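Wanted: people who remember (or whose parents remember) the Drorkum ferry landing

Hi, I'm Rommel Estrella, and I'm putting together the anniversary evening for the old ferry landing at Drorkum. It'll be 60 years in December since the last boat went across, and I'd like your help. If you rode it, worked on it, missed it, got engaged on it or just grew up hearing about it at the dinner table, please keep reading.

A little background for folks who moved here later. The ferry ran between Drorkum and the Narberg side until the bridge opened, and for a lot of families it was how you got to school, to the cannery, to your grandmother's. My mother crossed twice a day for years and still calls the bridge "the new bridge." The last crossing was supposed to be a quiet one, a few regulars and the mail. Then word got out, and the landing filled up with people who wanted to be on that boat. The crew stopped loading at 200 and everybody else stood on the dock and sang. That's how it was told to me, anyway. I've heard three versions of which song.

I don't want a big solemn ceremony. We had one of those for an earlier anniversary, with a long speech and a wreath that blew back onto the people who threw it, and I remember being a kid with cold feet and wondering when we'd get to the cake. What I'm after is an evening where people tell stories, out loud, in their own words, and then we eat.

So I'm looking for participants. There are a few different ways to take part.

Storytellers

This is the big one. I need people willing to stand up (or sit, we'll have a good chair) and talk for five minutes or so at the Villanueva Hall. You don't have to be a speaker. You don't have to have been on the last boat. One woman has already promised me the story of a pig that got loose halfway across, and that's exactly the kind of thing I want! If you'd like to practice, I'll come over and listen, and I'll tell you when you're getting to the good part too late. If standing up in front of a room sounds awful, we can record you at home and play it that evening.

Second-generation stories are welcome too. If your dad told the same ferry story every Thanksgiving, you probably know it better than he did.

Readers

I have a stack of letters from people who moved away and can't make the trip. They need to be read aloud by somebody with a clear voice who won't rush. Teenagers, this could be you. A couple of the letters were written by kids at the time and they'd sound great coming from someone the same age.

Singers

The boat had a song, or the dock did, and I'd like to close the evening with it once we settle on which one it was. No audition. If you can carry a tune most of the way, you're in. We'll meet to rehearse twice, both times at 7 p.m. in the hall, and I'll bring coffee.

Lenders

I'd love to borrow ticket stubs, deckhand caps, timetables, snapshots, home movies, anything you've got in a shoebox. Everything gets a tag with your name on it and goes home with you the same night. We'll have glass-topped cases for the paper items. Please don't mail originals - I'll drive over and pick them up, and I'm happy to do it. If you have the sign that hung over the ticket window, I'm not going to ask how you got it. I'd just like to see it again.

One paid job

There's also one paid spot, for an evening coordinator. I can't tell stories, find extension cords and watch the door all at once (I tried this last time). The pay is a flat $1379, and it covers the planning meetings, the setup day, the evening and the cleanup the next morning. You'd be keeping the running order, calling people up when it's their turn, dealing with the caterer from Cindby and making sure older guests get seats near the front and a ride home if they need one. You should be calm, organized and comfortable telling a talkative person that their time is up. I'm one of the talkative people, so you'll get plenty of practice.

Experience with church suppers, school plays, union halls or family reunions counts just as much with me as a resume. You need to be at least 18 and able to lift a folding table. A driver's license helps a lot.

About tickets

The hall seats 85, and that number is not going to budge. The fire marshal and I have discussed it. Anyone who tells a story, reads, sings or lends something gets a seat plus one for a guest, and whatever is left goes into a drawing that's open to everybody. I know that's going to leave some people disappointed, and I'm sorry about it. We're going to put speakers out on the porch so anyone who wants to bundle up and listen from the lawn can do that, no ticket needed. After the hall closes we'll all walk down to the landing together, past the old ticket shed, and stand there for a minute at 9:40, the time the last boat tied up.

Getting there

The hall has a ramp on the parking lot side and the front rows are level with the door. The walk to the landing is gravel and it gets dark, so bring a flashlight and decent shoes. If you can't manage the walk, tell me ahead of time and we'll get you a ride down. For people coming from far away, a few neighbors have offered spare bedrooms for the night, free of charge. Let me know early if you'd like one.

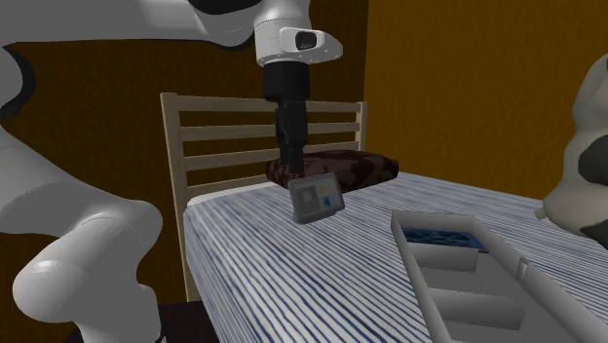 How to sign up

Leave a note for me at the front desk of the Villanueva Hall, or drop by in person any weekday afternoon. Tell me your name, a phone number, the best time to call and which part you're interested in. You can pick more than one. For storytellers, give me a sentence or two about your story so I don't end up with four pigs.

For the coordinator job, please add a short letter about something you've helped run and what went wrong with it, along with the name of one person I can call. I'll talk to people as the letters come in, and I want to have somebody in place by the end of October.

Storytellers, readers and singers have until the middle of November. Lenders can come to me right up to the setup day, but earlier is kinder, as I'm the one writing all the tags.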